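Building a block pusher, part two: the rod, the board and the color grouping

Felavstead workshop pages > Projects > Arms > Block pusher

You should have finished part one before starting this. By now the Kullo arm is bolted down, it homes without hitting anything expensive, and you can jog it from the keyboard. If it homes into the wall, go back to part one and do the step you skipped, which was the limit switch. It's always the limit switch.

In this part you'll give the arm something to push with and something to push on, then get it to shove colored blocks around until each one is beside its color mate. There's no gripper. I built two grippers for this arm and both of them are in the drawer with the other things I learned from.

What you need

A Kullo arm, the long one or the short one. The short one can't reach the far corners of the board, so shrink the board accordingly.
A Wunderlich motor board with firmware recent enough to accept streamed positions.
A straight, round black rod with a rounded end.
A flat wooden board. Mine was meant to be a shelf.
Enough Basedura perforated panels to go under the board with some margin on every side.
A webcam on a stand that doesn't wobble.
Blocks, in matching colors.
Screws, washers, a file, painter's tape, and a ruler you trust.

Mounting the panels

Lay the panels out dry first. Push them together tightly and run a fingernail across each seam. If you feel a step, shim the low panel with card. The board will bridge small gaps happily, but it will rock on a step, and a rocking board turns up later in your calibration looking exactly like a software bug. I spent an evening rewriting perfectly good code on account of one folded piece of cereal box that had slid out.

Fasten the panels to the bench at the corners. Leave the holes nearest the front free if you can, since you'll want them for clamps and stops.

Set the board on top with its front edge parallel to a row of holes. Put two screws in the panel as stops along the front edge and one at the side. The board should sit against them without being pinched. You want to be able to lift it out, curse at it, and put it back in the same place.

Choosing the surface

Wood with a light finish works well. Bare wood grabs the blocks in one direction and lets them go in the other, and high gloss makes the webcam see a second, imaginary set of blocks living under the first. If all you have is glossy, go over it with fine paper, working along the grain.

Strong grain looks lovely and can confuse a lazy color threshold, mostly the yellow one. We'll deal with that below. If you're buying a board specially, buy a dull one. I didn't.

Fitting the rod

1. Cut the rod long enough that the wrist of the arm stays well above the tallest block when the tip is near the surface. Add a bit. You can cut more off.

2. Round the tip with the file. A flat tip will dig into the board the first time your height is off, and your height will be off.

3. Clamp the rod in the Kullo tool holder so that it hangs straight down. Check it against a square from the front and then from the side. People check the front.

4. Jog down until the tip just drags a sheet of paper, then come up 7 mm. Save that height as push_z. It clears the board and still catches a block well below its top.

5. Jog up until the tip clears every block you own, including the tall one you forgot about. Save that as travel_z.

Set the speed limit to something embarrassing. You can raise it when the thing works.

Calibrating the camera

The webcam looks at the board from an angle, so the far edge comes out shorter than the near one and pixels there are worth more millimeters. You need a mapping from image to board. Four corners will do it, in theory. Four corners and a little optimism got me errors as wide as the rod, so use more points.

Put 11 small crosses of painter's tape on the board, spread out, with several near the far edge. Jog the tip over each cross and save the arm position. Click the center of the same cross in the webcam image. Keep them in the same order, please. The fitting script doesn't know you swapped two and will produce a confident, useless answer.

Run the fit and look at the leftover error for each point. One bad point is a misclick. Everything bad in the same direction means the rod is tilted, and you only checked it from the front.

Take the tape off. Then don't touch the camera stand. Put a note on it if you share a workshop. Put a second note on it asking people to read the first note.

Finding the blocks

Convert the image to hue, saturation and value, and work mainly with hue. Red wraps around zero, so it needs two ranges joined together. Blue will give you trouble if your panels are blue, which Basedura's are by default. Mask off everything outside the board before you look for colors and the problem goes away, along with anything red that somebody has parked behind your bench.

For yellow, raise the minimum saturation until the wood drops out and the blocks stay. Do this with the lights the way you'll really run it. Morning numbers won't survive until 4 p.m. by a window.

For each patch of color, throw away the small specks and take the center of what remains. When two blocks of one color are touching they'll often merge into a single patch. Good. That's the finish line. Check the area: one block's worth means you've lost one somewhere, probably under the rod, and two blocks' worth means the color is done.

Ignore shape. I had a scheme for recognizing stars and hearts and so on, and it worked, and it made no difference to anything, because the rod doesn't care. Shape only matters for how a block rolls or spins when pushed off center. Stars catch on things. Cylinders spin in place if you hit them even slightly to one side, and leave in a direction of their own choosing.

The push

Pick an unfinished color and call one of its blocks the mover and the other the target. Draw a line from the target through the mover and carry on a bit past it. That point, on the far side of the mover, is where the rod comes down. Travel there at travel_z, drop to push_z, and move toward the target in short steps, taking a fresh picture after each one.

Before you drop, check that the landing point isn't on top of another block. Check too that it's on the board. If it fails either test, swap mover and target and try from the other end.

Run a single color to start with, then two, then the full set. The picture is from a full run with only green still to bring together: the star is out in the corner, the cylinder has the rod right beside it, and there's a long stretch of bare board in between. Red, blue and yellow already have their pairs side by side. 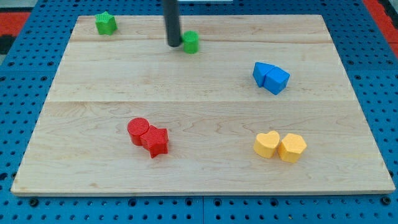
A reader wrote in to ask why the rod doesn't simply push each block all the way in one stroke, given that the whole path is known before it starts, and added that stopping for a picture every few millimeters looked "like watching someone parallel park by letter."

Fair. The path is known and the block hasn't agreed to it. In one long stroke, a cylinder drifts off the side of the rod well before it arrives, and the arm goes on to finish the journey alone with great dignity. Short steps let you redraw the line each time. If your blocks are all cubes and you always hit a face square on, lengthen the steps and enjoy your free time.

Step length is set by push_step in the config file. Halve it for stars.

Two blockers you'll run into

Finished pairs in the way. The straight line for your last color will sooner or later go right through a pair you've already made. The cheap fix is a waypoint: push the mover sideways until its line is clear, then turn. The expensive fix is a planner. I wrote the planner. I use the waypoint.

Blocks at the edge. If a block is so close to the edge that the rod can't get behind it, nudge it along the edge first until there's room. Don't let the rod come down outside the board. It will find one of the panel holes, go in, and then try to travel.

Things that go wrong

The arm stops with error 853. The Wunderlich board wasn't fed positions fast enough and gave up. Your image code is blocking the motion loop. Put them in separate threads.

The arm won't connect at all. The default port is 2036 and the firmware update quietly puts it back to that, whatever you'd changed it to.

Everything lands short at the far side only. Camera bumped. Read the notes on the stand.

Blocks tip over and don't slide. push_z is too high, or you're too fast, or both.

The same block gets pushed back and forth forever. Your code is choosing mover and target afresh on every picture and changing its mind. Choose once per color and stick with it until the color is done or the landing test fails.

Yellow block found where there is no yellow block. Grain. Raise the saturation floor again.

A full sort takes my setup roughly as long as making coffee and drinking half of it. By hand it takes a few seconds, as visitors like to demonstrate, usually while the arm is moving. Fit the stop button from part one within reach of the front of the bench if you haven't yet.

Part three covers grouping by a color you haven't given it thresholds for, and what to do when somebody brings in an orange one.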